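# Folding table: frequently asked questions

Covers the shared laundry and work room at Pilis, Skosterthorpe. Last revised May 2021 by Asnakech Kahsay.

## Why is the folding table covered?

The cover gives the fabric some grip, so a garment stays where it is laid. Creases in the cover are acceptable. Ridges are not – they transfer to thin cotton.

## How do I start on a crumpled item?

Find an edge or corner, pinch a narrow fold of it and draw it towards you. Leave the bulk of the cloth on the table. 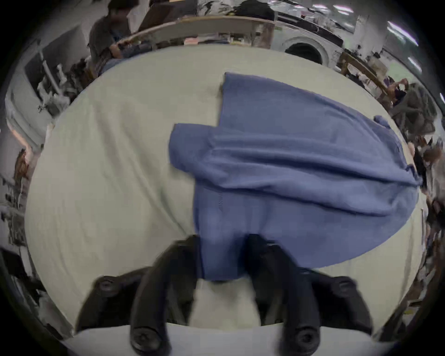

## How should a T-shirt be folded?

Lay it flat and smooth it from the collar down. Fold both sides in, then bring the hem up to the collar. Finished width for the Endale shelves is 18 cm.

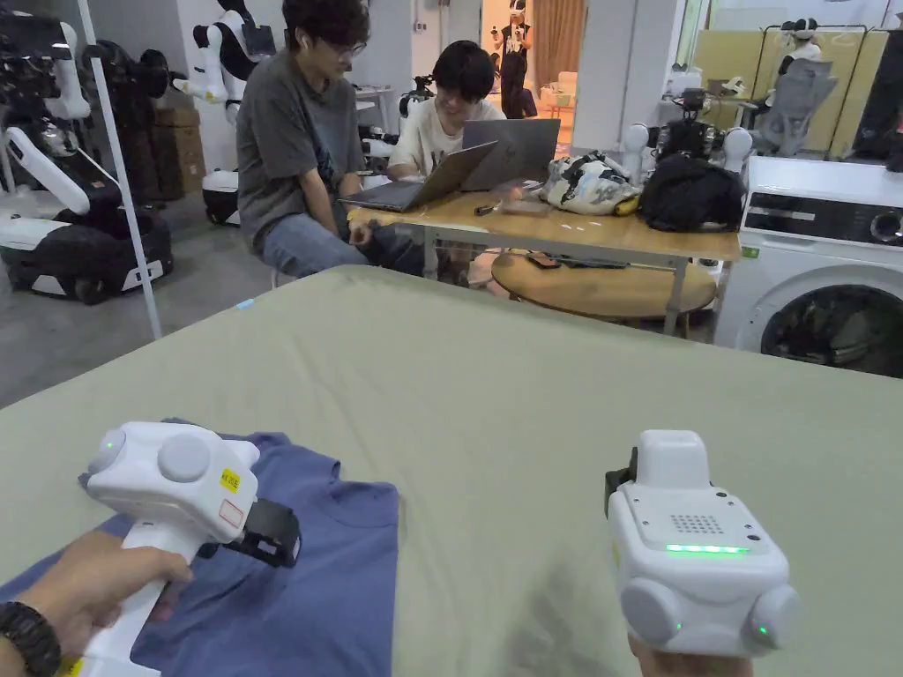 *Blue T-shirt on the green cover, partly folded.*

## Can I use the room while others are working?

Yes. The wooden tables are for laptops and bags, the covered table is for laundry. Keep the two apart.
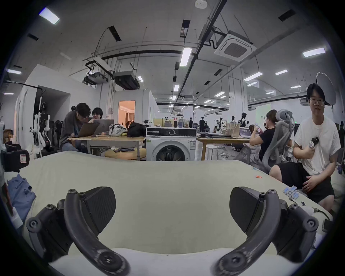

Conversation is fine at normal volume. Chairs should go back under the tables by the end of the session.

## What about larger or darker pieces?

Fold dark items separately, as they pick up lint. Hold both ends of the folded piece and pull outwards until the top layer is level – do not lift it while doing so.

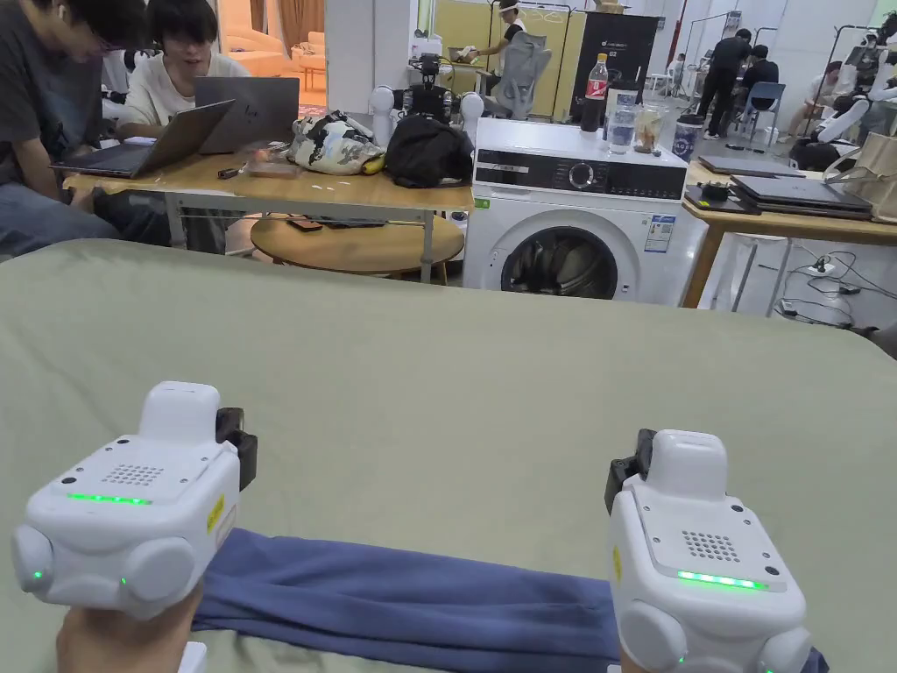 ## Who do I contact?

Živko Todorova, extension 1047. For missing items, quote the shelf number.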